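**Joint spacing on a 5 inch driveway – saw cuts or tooled?**

**morag_menzies** wrote:

Hi everyone! We're finally replacing the old asphalt (it's been crumbling since before we moved in, bless it) and I've got two quotes for a concrete driveway, 392 square feet, 5 inches thick. One contractor wants to saw the joints the next morning and the other wants to tool them while the concrete is fresh. Both seem like lovely people and both are completely sure of themselves, so I'm stuck.

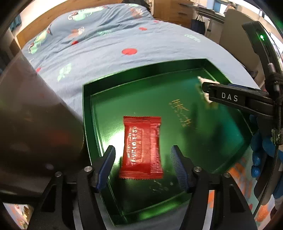
The saw cut quote is $300 more, and he'd space the joints every 10 feet. Is that worth it? I don't mind paying if it means fewer cracks wandering across the middle.

**ruairi_d** wrote:

Welcome, Morag! Either one works if it's deep enough. You want a quarter of the slab thickness, so an inch and a quarter for you, and a lot of hand groovers don't reach that. I'd pay the $300 and sleep well.

**LeonieW** wrote:

I have to disagree a little, Ruairi. "Next morning" worries me more than the groover does. If you pour early on a warm, breezy day, the slab can crack overnight before the saw ever shows up – I've seen it on two of my own jobs, sad to say. 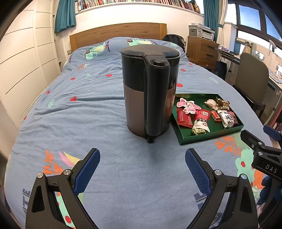 Ask the tooling fellow what depth his groover cuts. If he has a deep bit, I'd go with him and put the savings toward proper curing compound.

**ruairi_d** wrote:

Fair point on timing, though an early-entry saw can get on there the same day. Still a saw man, sorry!

**morag_menzies** wrote:

Thank you both so much, I'll ask about depth and about the early saw. We're hoping to pour before December.

**LeonieW** wrote:

Then ask about blankets for cold nights too.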